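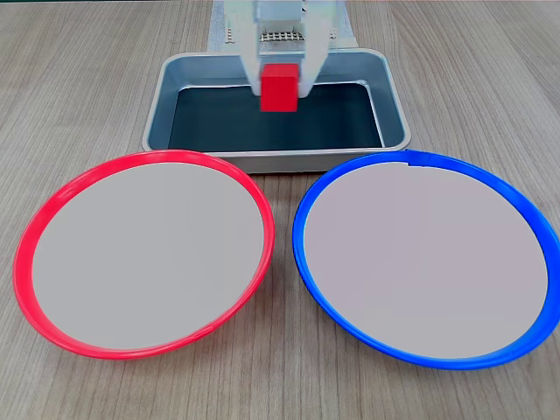 Tremex starts renting its tabletop sorting kit to schools and small workshops

Tremex will begin in October to rent out its tabletop robot kit by the month, the company told customers in a letter on Friday. Until now the kit could only be bought, and many technical schools said that the price was too high for a machine they would use during one part of the year.

The kit is sold under the name Tranudora. It contains a small arm with a two-finger gripper, the control box, the teaching software and a printed course book with 8 lessons. The user supplies a table and a computer. Trays, dishes and blocks for the exercises are not part of the rental, but the course book gives the sizes that work well, and most kitchens already have something close to them.

The rent will be 200 dollars a month, with a deposit of 80 dollars. Shipping is paid by Tremex in one direction and by the customer in the other. A customer who decides to keep the kit can have the rent of the first three months taken off the price, which stays at nearly 2,000 dollars.

"We had the same conversation with many teachers," said Nahom Kahsay, who is responsible for the education customers at Tremex. "They liked the kit, they had tried it with a class, and then the order stopped at the budget office. A monthly bill is easier for them to sign."

What the lessons teach

The course begins with moving the arm by hand and saving positions. After this come opening and closing the gripper, picking up a block, and placing it in a container. The later lessons are about choosing between containers. The student gives an instruction, for example to put the red block in the red dish, and the program must find the right place on the table even if somebody has moved the dishes after the last attempt.

This last part is where the new version of the software is different from the old one. In the old version, the student typed the position of each container, and if a dish was pushed a little to the side, the program had to be corrected. The new version can also be taught by showing. The student guides the arm through the task several times, with the containers in different places, and the software builds its own plan from these runs. Tremex says that the typed method stays in the program for teachers who prefer to start with it.

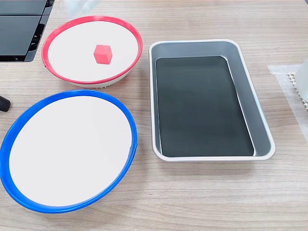
The red cube in the red-rimmed dish, with the blue-rimmed dish and the metal tray empty.

Rosales, a training center that used the new software before its release, has prepared its own exercises with the same few objects. Its students work in pairs. One student sets out the table and the other teaches the task, and then they change places. The center reports that the change of places is useful, as the second student usually puts the containers where the first one did not expect them.

The center also had some complaints, and it sent them to Tremex in writing. The saving of a taught run was slow on older computers. The error messages were short and did not always say which step had failed. The course book showed a menu that no longer exists in the program. According to Mr. Kahsay, the menu page is already corrected and the error messages will be longer in the next update, but the saving time depends on the computer and will improve only a little.

Small blocks are the best objects for a beginner, the course book says. They have flat sides, and the two fingers can close on them without much adjustment. Round or soft objects are possible, but they come late in the course and need a slower grip. Liquids, glass and anything with a sharp edge are excluded by the rental contract.

Who else can rent

The offer is not only for schools. Workshops that want to learn whether a sorting job can be given to an arm may rent the kit under the same conditions. Tremex is careful with its promises here. The arm is made for teaching, and the company does not recommend it for a full working day. For a small test with light parts it should be enough, and the taught runs can be exported and kept after the kit goes back.

Woltance, a workshop that packs spare parts for sewing machines, plans to be among the first customers of this type. It wants to try the sorting of small plastic pieces into two containers, a job that is now done by hand at the end of each shift. The owners have said that they do not expect to replace anybody with the rented kit. They want to know what the difficulties are before they speak with a supplier of larger machines.

For workshops there is an extra service which schools do not need so often. A Tremex technician will join a video call at the start of the rental, look at the table together with the customer, and help to choose where the containers should stand. The first call is included in the rent. Further calls are charged separately, and the price list for them was not ready when this item was written.

Conditions to read before signing

The shortest rental is one month and the longest is nine. After nine months the customer must either return the kit or buy it. Damage to the gripper fingers is treated as normal wear, and two replacement fingers come in the box. Damage to the arm itself is deducted from the deposit, and if the repair costs more than this, the customer pays the difference up to a limit that is written in the contract.

The software license ends with the rental. Files that were made during this time can be opened in a free viewer, which shows the path of the arm and the moments when the gripper opens and closes, but does not allow editing. Teachers who used the earlier rental trial at Rosales asked for this viewer, so that students could hand in their work after the kit was gone.

It is also good to know that the kit needs a steady table. The arm is fastened with two clamps, and these fit a tabletop up to 5 centimeters thick. On a light folding table the arm will shake when it stops, and the taught positions become less exact. Tremex sells a heavy base plate for such cases – it can be bought but not rented.

The number of kits for the first month is limited. Schools that already own one kit and want a second for a larger class will be served first, then new schools, then workshops. Mr. Kahsay said that the waiting time for a workshop could be several weeks, and he advised customers to write early and to mention the month in which they want to begin.

"If a class needs it in spring, then please tell us in the fall," he said. "We can plan for that. What we cannot do is find a kit in two days."

Orders are taken by e-mail and by telephone. The printed course book can be bought separately by teachers who want to read the lessons before they decide, and the first lesson will be sent without charge on request. Customers who bought the kit in the past receive the new software without extra payment, but they have to ask for it, as the update is not installed automatically.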